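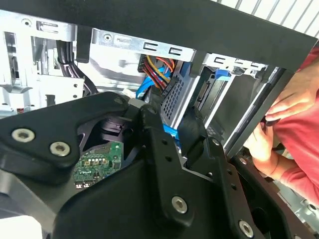 Figura 7.1 — Interior de um gabinete de computador de mesa: compartimento metálico de unidades, feixe de fios de alimentação e cabo SATA azul.

Capítulo 7
Abrir o gabinete: o que se vê e o que se supõe

Quase todo manual de manutenção começa este assunto com uma promessa: retire a tampa lateral e o computador deixará de ser um mistério. Convém desconfiar. Quem abre um gabinete pela primeira vez encontra chapa dobrada, furos de serventia duvidosa e cabos que passam por trás de outras peças antes de chegar a algum lugar. A tampa sai em poucos minutos. O entendimento demora bem mais, e parte do que se ensina sobre o interior da máquina é costume repetido de apostila em apostila.

Este capítulo trata do que está fixado à carcaça e do que corre entre as peças: compartimentos, suportes, painéis perfurados, cabos de energia e cabos de dados. Placa-mãe, processador e memória ficam para os capítulos 8 e 9. A ordem contraria a de muitos cursos, que preferem começar pelo processador por ser mais prestigioso. Na bancada, porém, o aluno costuma esbarrar primeiro num cabo.

7.1 A carcaça também é componente

A chapa metálica raramente recebe mais que um parágrafo nos livros. É pouco. Na Figura 7.1, o compartimento de unidades, prateado, traz rasgos estampados, furos redondos e abas dobradas. Em gabinetes desse gênero, os rasgos e furos costumam servir à fixação de unidades em mais de uma posição, e as abas podem dar rigidez ou apoio. Dizemos "costumam" de propósito. Há furos que sobram de outra versão do mesmo projeto, e perder meia hora à procura do parafuso que lhes corresponderia é um erro clássico de principiante.

Cautela parecida vale para os painéis perfurados. É comum ouvir que quanto mais furos, melhor a ventilação. A afirmação só se sustenta se houver um caminho para o ar entrar e outro para sair. Uma grade desobstruída diante de um maço de cabos ventila mal, por mais generosa que pareça no catálogo.

7.2 O código de cores e seus limites

Nas fontes do padrão ATX, o amarelo corresponde a 12 volts, o vermelho a 5 volts, o laranja a 3,3 volts e o preto ao terra. Vale decorar a tabela. Não vale confiar nela cegamente: há fontes com todos os fios pretos, há adaptadores baratos que ignoram a convenção e há consertos antigos feitos com o fio que estava à mão. Antes de concluir qualquer coisa pela cor, leia a etiqueta da fonte e confira o conector. Medições com o equipamento energizado só serão tratadas no capítulo 11, e com supervisão.

Já a cor do cabo SATA não informa nada de útil. Azul, vermelho, preto ou amarelo, o cabo de dados cumpre a mesma função, e a ideia de que determinada cor seria "a mais rápida" reaparece em todas as turmas. O que merece exame é o conector: se está bem encaixado, se tem trava, se o cabo faz uma curva fechada demais logo na saída.

7.3 Sobre a arrumação dos cabos

Yayra Nutsugah, em suas notas de oficina para o curso de Pleltside, defende que todo cabo solto seja preso antes de se fechar o gabinete. Concordamos em parte. Cabo encostado em ventoinha é problema certo. Mas o excesso de abraçadeiras também cobra seu preço — o técnico seguinte terá de cortá-las todas para trocar uma única unidade, e um corte descuidado pode atingir o isolamento. Quanto à alegação de que cabos arrumados baixam muito a temperatura interna, pedimos ao leitor que meça antes de acreditar. O exercício 4 propõe um método.

Antes de prosseguir

Desligue o computador, retire o cabo da tomada e mantenha pressionado o botão de ligar por alguns segundos. Descarregue a eletricidade estática tocando uma parte metálica sem pintura do gabinete. Cuidado com as bordas da chapa, que cortam mesmo quando o fabricante garante que foram rebatidas.

Tenha à mão papel e lápis. Na seção 7.4 você fará o esquema das ligações de um gabinete aberto, anotando de onde sai e onde termina cada cabo. Quando não for possível seguir o trajeto com os olhos, escreva "não verificado" e siga adiante. Um esquema com lacunas assinaladas é mais útil que um esquema completo por adivinhação.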